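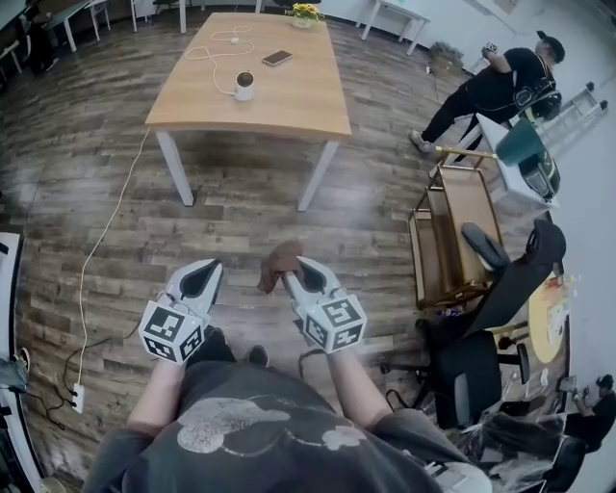
Brown cloth in the right-hand gripper.

April, evening

Up at 6, at the desk before the coffee was ready. I had meant to start on the border chapter and instead read the last three pages from yesterday, which were worse than I remembered. The ferry conversation goes on far too long. Both of them already know about the letter, the reader knows about the letter, and they still talk about it for two pages. I took out everything after the ticket inspector leaves and put one line in its place. It may need to be two lines.

Word count when I stopped for lunch was 3,643 for the chapter. It was a good deal higher last night. I used to mind that and now I only write it down.

The book is still called Lirnoditz in the folder, after the town, though I don't think it can stay that way. I said it out loud to the woman at the library desk and she asked me to spell it, and then asked again. A title that has to be spelled twice is a problem. The other choice is The Winter Timetable, which is easy to say and sounds like a lot of other books. I looked it up and there is already one with nearly the same title, out of print, about trains. Mine has trains in it too, so that doesn't help.

The trouble with the border chapter is that I don't know what the clerk wants. I know what he does. He stamps the papers, he keeps the widow waiting, he goes out the back door and comes in again with his coat on. I wrote all of that in one sitting last fall and liked it. Reading it now, I can't tell if he is afraid of her or if he is waiting for somebody else to come through. It has to be one or the other before chapter 9, when he turns up at the boarding house. At the moment he turns up at the boarding house and I have him stand by the stove and say nothing, and I think I did that so I wouldn't have to decide.

I tried it both ways by hand on the yellow pad. Afraid of her is more interesting but it changes the opening. Waiting for somebody else is easier and only changes one scene. I left both pages on the desk and went out to get bread.

It rained on the way back. Soup for lunch.

The mail had the contract letter from Mottram in it. It is for the short story, not the book. They want it for the fall collection, and they want to change the ending, or at least they want to talk about changing the ending. The letter says "light edits." I have had light edits from them before and it was most of a month. I don't mind the ending being looked at. I mind that they want the dog to live. The dog doesn't die in the story, he only isn't mentioned again, and apparently the readers in the office all took that to mean he died. I can put in one sentence with the dog in it. He could be under the table.

I read the contract twice. They keep audio for five years, which seems long for a story that takes less time to read than to bake a potato. I marked that clause in pencil and will ask. Payment is on publication. I would rather have it on signing, but I didn't ask for that last time and I don't know how to begin asking now. 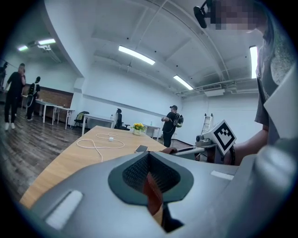 After that I didn't feel like going back to the clerk, so I did the submissions notebook, which I have been putting off since February. It goes in columns: title, where sent, date sent, date back, what they said. Most of the last column is blank or says "form." The one about the beekeeper has been out to Flamis since before Christmas with no answer. Their page says to allow up to 30 weeks. I counted on the calendar and it isn't even close to that yet, so I can't write to them. I put a small mark on the calendar for when I can.

The beekeeper story should probably come back and be rewritten anyway. I read the first page standing up and found the word "quiet" in it four times. Some of that is on purpose. The rest I would fix if I could reach into the envelope.

I also found an old list of story ideas in the back of the notebook. Several of them I no longer understand. One says "the second key, but she always had it." One says "Gurnlow, wrong bus." I know Gurnlow, it's the village in the first book, the one in the drawer, but I have no memory of a bus. There is no bus in that book. Maybe it was meant to be a new story set there later on, when they had a bus. I copied it into the new notebook in case it comes back to me.

That got me to take the Gurnlow book out of the drawer, which was a mistake for a working afternoon. I read for more than an hour. The beginning is stiff and everybody explains where they are standing. But the middle is better than I thought, mainly the long part at the mill when the water is high, and there is a page about the brother sorting nails that I couldn't write now. I was less careful then and it moved faster. The ending is no good at all. I put it back in the drawer and shut it.

Thinking about it while I washed up, the mill part works because every person in it wants something small that hour. The brother wants the nails sorted before dark. The miller wants everyone off his stairs. With the clerk I have been asking what he wants from the whole book and he may only need to want something until the end of the shift. He could want to go home. His feet could be cold. He could have a train to catch and she is the last one in line with the wrong papers.

I wrote that down on the yellow pad under the other two. It doesn't settle chapter 9 but I think it gets me through the border.

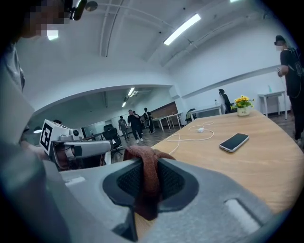

Writing group moved to next week, by email, no reason given. I'm relieved. I had promised to read and had nothing in shape. I'll take the ferry scene if it still holds up by then. Last time they got stuck on whether a person would really carry a lamp onto a boat, and we never reached the second page. I have taken the lamp out since, for other reasons, and somebody will certainly miss it.

Back at the desk after supper. Did the clerk with the train to catch. It went fairly quickly. He looks at the clock too often and I'll have to cut some of that, but there is a bit where he holds the stamp over the page and asks her if the rain has let up, and I liked it. She lies to him about the rain. I didn't plan that. If she lies about the rain, then he will know it as soon as he steps outside, and that might be why he comes to the boarding house. I have to look at how far it is from the crossing to the town. In chapter 2 I said it was a morning's walk and in chapter 7 she does it in the time it takes to smoke a cigarette. One of those has to go.

Printer is low on black again. The last pages came out gray down the left side, readable, so I'm leaving it until it gets worse.

For tomorrow: fix the distance. Put the dog under the table and send the pages to Mottram with the question about the audio clause. Go through the ferry scene once more and leave it alone after that. Find out what a border clerk would have had on his desk besides the stamp and the ink, because at the moment his desk has nothing else on it and he needs something to do with his left hand. Buy stamps. Return the railway book to the library before they charge me for it.

Bed at ten, window open a little. Still raining.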